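공유 작업실의 소음과 자리 사용에 관한 조사
학과 기말 프로젝트 보고서

1. 조사 배경

우리 조는 학교 근처에 있는 공유 작업실 그레른네스(Grernness)를 조사 대상으로 정했다. 그레른네스는 원래 인쇄소로 쓰이던 2층 건물을 고친 곳으로, 1층은 공구를 쓰는 작업 구역이고 2층은 책상 작업 구역이다. 조원 두 명이 작년부터 이곳을 이용하고 있었고, 이용하면서 가장 자주 들은 불만이 소음이었다. 처음에는 이용 요금을 주제로 잡았다가 중간 발표 전에 소음으로 바꾸었다. 요금은 운영 측이 공개하지 않는 자료가 많아 조사를 진행하기 어려웠다.

조사 기간은 4월부터 6월까지이다. 4월에는 선행 자료를 읽고 설문지를 만들었고, 5월에 측정과 설문을 함께 했으며, 6월에 정리했다. 비교할 곳으로는 버스로 두 정거장 떨어진 스콜콤(Skollcombe) 작업실을 골랐다. 스콜콤은 단층이고 벽 대신 책장으로 구역을 나눈다.

조사에서 알고 싶었던 것은 다음과 같다. 이용자가 시끄럽다고 느끼는 시간대와 실제로 측정값이 높은 시간대가 같은가. 자리를 고를 때 소음을 얼마나 고려하는가. 책상 위에서 나는 작은 소리, 예를 들어 물건을 내려놓는 소리나 서랍 여닫는 소리가 불만에서 어느 정도를 차지하는가. 마지막 항목은 예비 면담에서 생각보다 많이 나와서 나중에 추가했다.

2. 조사 방법

측정은 대여한 소음계로 했다. 학과 기자재실에 한 대밖에 없어서 두 작업실을 같은 시간에 잴 수 없었다. 그래서 격주로 번갈아 측정했고, 오전 10시부터 오후 8시까지 30분마다 한 번씩 값을 적었다. 한 번에 1분 동안의 평균값을 읽었다. 기록한 값은 두 곳을 합쳐 모두 1,165개이다. 이 가운데 소음계의 건전지가 약해졌던 날의 값은 분석에서 뺐다.

측정 지점은 층마다 세 곳씩 정했다. 입구 옆, 창가, 방 가운데이다. 그레른네스 1층은 가운데에 톱과 드릴 작업대가 있어서 이용자에게 방해가 되지 않도록 벽 쪽으로 옮겨 쟀다. 이 때문에 1층 가운데 값은 실제보다 낮게 나왔을 수 있다.

설문은 종이로 받았다. 온라인 설문도 생각했지만 작업실에 있는 동안의 느낌을 바로 적게 하는 편이 낫다고 판단했다. 문항은 열두 개이고, 마지막 문항은 자유 서술이다. 설문지를 최대 100부까지 놓아 둘 수 있도록 운영 측의 허락을 받았고, 인쇄비는 조원들이 나누어 냈다. 면담은 설문에 연락처를 남긴 이용자 가운데 시간이 맞는 사람과 진행했으며, 한 번에 20분을 넘기지 않았다.

책상 소리에 대해서는 따로 간단한 비교를 했다. 같은 책상에서 머그컵, 가위, 철제 자를 같은 높이에서 내려놓고 값을 읽었다. 받침이 없을 때와 있을 때를 나누어 각 물건마다 열 번씩 반복했다. 사람이 손으로 내려놓는 것이라 매번 힘이 조금씩 달랐고, 이를 줄이려고 한 사람이 모두 맡았다. 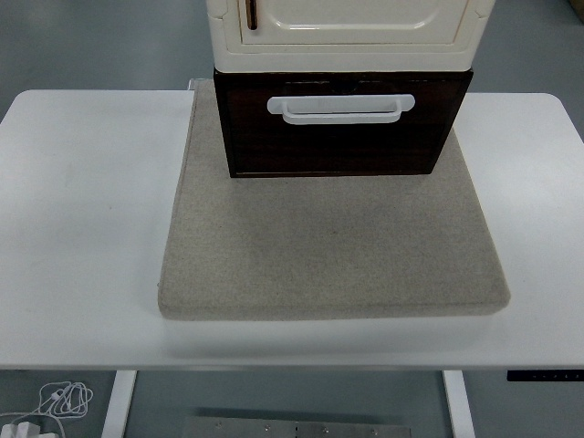

비교는 이용자가 적은 아침 시간에 했다. 냉난방기를 끄고 잰 값과 켜고 잰 값의 차이가 커서, 최종 비교에는 끄고 잰 값만 사용했다. 창문은 모두 닫았다. 건물 앞 도로로 버스가 지나갈 때는 값이 튀었기 때문에 버스가 지나간 뒤에 다시 쟀다.

3. 결과

3.1 시간대별 소음

그레른네스 2층에서 평균값이 가장 높은 시간은 오후 2시에서 4시 사이였다. 1층에서 공구를 쓰는 사람이 이 시간에 몰린다. 그런데 설문에서 가장 시끄러운 시간으로 꼽힌 것은 오후 6시 이후였다. 면담에서 이유를 물었더니 저녁에는 집중해서 마감을 해야 하는 사람이 많고, 옆자리 통화 소리가 더 잘 들린다는 대답이 나왔다. 실제로 저녁의 평균값은 오후보다 낮았다. 배경 소리가 줄어들면서 말소리가 도드라지는 것으로 보인다.

스콜콤에서는 이런 차이가 작았다. 단층이라 공구 소리가 하루 내내 비슷하게 퍼지고, 이용자들도 특정 시간을 꼽지 않는 편이었다. 다만 점심 직후에 커피 기계 소리가 크다는 의견이 여러 번 나왔다. 커피 기계는 책장 바로 뒤에 있다.

3.2 자리 선택

자리를 고르는 기준으로는 콘센트가 가장 많았고, 그다음이 창가, 세 번째가 조용함이었다. 조용함을 첫 번째로 고른 사람은 대부분 이용한 지 6개월이 넘은 사람이었다. 처음 온 사람은 어느 자리가 조용한지 모르기 때문에 이 결과는 당연한 면이 있다.

그레른네스는 예약 기록을 자리 번호와 시간만 남긴 형태로 제공해 주었다. 5월 한 달의 예약은 736건이었다. 창가 자리는 거의 매일 찼고, 계단 옆 자리는 다른 자리가 다 찬 뒤에야 찼다. 계단 옆은 측정값으로는 입구 옆보다 조용했다. 사람들이 오가는 것이 눈에 보여서 시끄럽다고 느끼는 것일 수 있는데, 우리 자료만으로는 확인하지 못했다.

3.3 책상 위의 작은 소리

자유 서술을 적어 준 이용자는 39명이었다. 내용을 말소리, 공구, 책상 소리, 기타로 나누었더니 말소리가 가장 많았고 책상 소리가 두 번째였다. 공구 소리는 세 번째였는데, 공구는 작업실이니 어쩔 수 없다고 적은 사람이 많았다. 책상 소리에는 펜을 두드리는 소리, 컵을 내려놓는 소리, 서랍 소리, 의자 끄는 소리를 넣었다. 의자 소리는 책상 소리로 볼 것인지 조 안에서 의견이 갈렸으나 따로 나누기에는 수가 적어 포함했다.

받침을 놓았을 때 세 물건 모두 값이 내려갔다. 가장 많이 내려간 것은 철제 자였고, 머그컵은 그보다 적게 내려갔다. 가위는 열 번의 값이 들쭉날쭉해서 평균만으로 말하기 어렵다. 벌어진 상태로 놓이느냐 접힌 상태로 놓이느냐에 따라 소리가 달라졌는데, 처음에 이 조건을 정해 두지 않은 것이 실수였다.

서랍 소리도 재 보려고 했다. 그러나 작업실마다 서랍의 크기와 여닫는 방식이 달라 같은 조건을 만들 수 없었고, 여는 속도에 따라서도 값이 크게 바뀌었다.
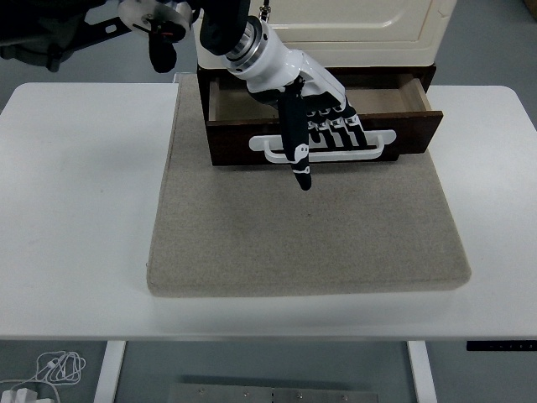
결국 서랍은 수치 비교에서 제외하고 면담 내용만 정리했다. 면담에 응한 이용자들은 여는 소리보다 닫는 소리가 거슬린다고 했다. 스콜콤의 한 이용자는 필요한 물건을 아침에 한꺼번에 꺼내 놓는다고 했고, 그레른네스에서는 서랍을 아예 쓰지 않고 가방에서 꺼내 쓴다는 대답도 있었다. 서랍을 쓰지 않으면 가방 지퍼 소리가 나는데, 이에 대한 불만은 설문에 없었다.

4. 논의

예상과 가장 달랐던 점은 측정값과 불만이 따로 움직였다는 것이다. 운준게이트(Undgate) 지역의 다른 작업실 안내문을 찾아보니 대부분 공구 사용 시간만 제한하고 있었다. 우리 결과로 보면 공구 시간만 줄여서는 불만이 크게 줄지 않을 가능성이 있다. 저녁 통화를 계단 쪽이나 별도 공간에서 하도록 안내하는 것이 비용이 덜 들고 효과도 빠를 것으로 생각한다.

책상 받침은 도움이 되지만 한계가 있다. 두꺼운 받침을 놓으면 글씨를 쓰거나 칼질을 하기 불편하다는 의견이 있었다. 책상 전체를 덮기보다 컵이나 도구를 두는 자리에만 작은 받침을 놓는 방법을 운영 측에 제안했고, 그레른네스는 2층 일부 자리에서 시험해 보겠다고 답했다. 시험 결과는 이 보고서에 넣지 못했다.

자리 안내도 바꿀 수 있다. 지금 예약 화면에는 콘센트와 창문만 표시되어 있다. 시간대별로 조용한 자리를 함께 표시하면 처음 오는 사람도 고르기 쉬울 것이다. 우리가 정리한 층별 평균표를 운영 측에 전달했다.

5. 한계와 남은 일

소음계가 한 대여서 두 작업실의 같은 날 값을 비교하지 못했다. 시험 기간에는 학생 이용자가 늘어나는데, 5월만 조사해서 그 영향을 보지 못했다. 설문 응답자도 오래 이용한 사람 쪽으로 치우쳐 있다. 설문지를 접수대 옆에 두었더니 바로 자리로 가는 사람은 그냥 지나치는 경우가 많았다.

분석 방법에서는 평균값만 사용한 점이 아쉽다. 갑자기 나는 큰 소리는 1분 평균에 잘 나타나지 않는다. 최댓값도 함께 적었어야 하는데 기록지를 만들 때 칸을 넣지 않았다. 다음에 같은 조사를 한다면 이 칸부터 추가할 것이다.

측정표 정리에는 오콘쿼(Okonkwo)라는 이름의 공용 서식을 썼다. 선배 조가 만들어 학과 자료실에 올려 둔 것으로, 시간대별 평균이 자동으로 계산된다. 날짜 칸의 형식이 맞지 않으면 평균이 비어 나오므로 입력 전에 형식을 확인해야 한다. 원본 측정표와 설문지 양식은 학과 자료실의 같은 폴더에 넣어 두었다.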